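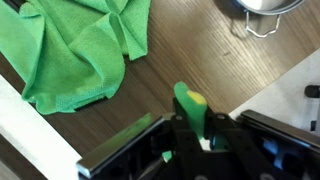
*Erkach parallel gripper holding a soft-looking green test piece.*

## Erkach gripper: slow-release fault and replacement linkage kit

Updated February 2025

Applies to Erkach two-finger grippers with serial numbers from 2596 to 2926. Units outside that range have the later linkage and do not need the kit.

### What goes wrong

The gripper closes normally but is slow to let go. The controller sends the open command and reports the fingers open, while one finger lags behind the other. A soft part stays pinched for a moment and is then dropped late, often after the arm has begun to move away. Hard parts tend to fall free on time, so the fault can go unnoticed for weeks if you only handle hard parts.

We first had it reported in April by a customer sorting foam plugs. Delali Dogbe in our service workshop stripped the returned unit and found that the pivot bush in one of the linkage arms had swollen and was binding on its screw. The bushes came from a batch supplied by Iltex and took up oil from the grease we were using at the time. Both the bush material and the grease have been changed.

### Is it a safety matter?

It can be. The position reading is taken at the motor, ahead of the linkage, so the controller has no way of knowing that a finger is still closed. Do not reach in to free a part because the screen says "open". Stop the arm, isolate the power and wait for the status light to go out before putting a hand near the fingers.

Do not back off the pivot screws to free the movement. Two customers did this and one of them lost a screw into the housing.

### How to check your unit

Run the check at low speed, with a soft piece that gives when squeezed. Hold it over a dish or tray so that a late drop does no harm.

1. Close on the piece at normal force and hold for ten seconds.
2. Send the open command with the arm standing still.
3. Watch both fingers. They should start to move together.
4. Repeat for 500 cycles, looking in at intervals.

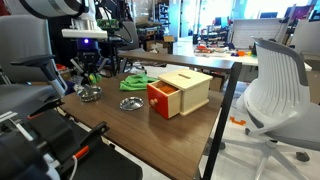

Keep the arm still for the whole of the check. If you let it travel between cycles, a late release is easily mistaken for a bad drop position. Any visible lag between the fingers is a fail, even if it happens once.

### Linkage kit

| | |
|---|---|
| Part | Erkach linkage kit |
| Contents | Two linkage arms with bushes fitted, two pivot screws, grease sachet |
| Fitting time | About 30 minutes |
| Regrease interval | 3000 hours |
| Price | Free for affected serial numbers |

The old grease must be wiped out fully before the new arms go in. Finger pads and motor are left alone. Repeat the check after fitting and keep a note of the result with the machine's records.

Kits are sent out by Enlow in the UK and by Gkikas elsewhere. Give the serial number when you order. If the gripper still lags with the new arms in place, take it out of use and return it complete, with the old arms in the bag.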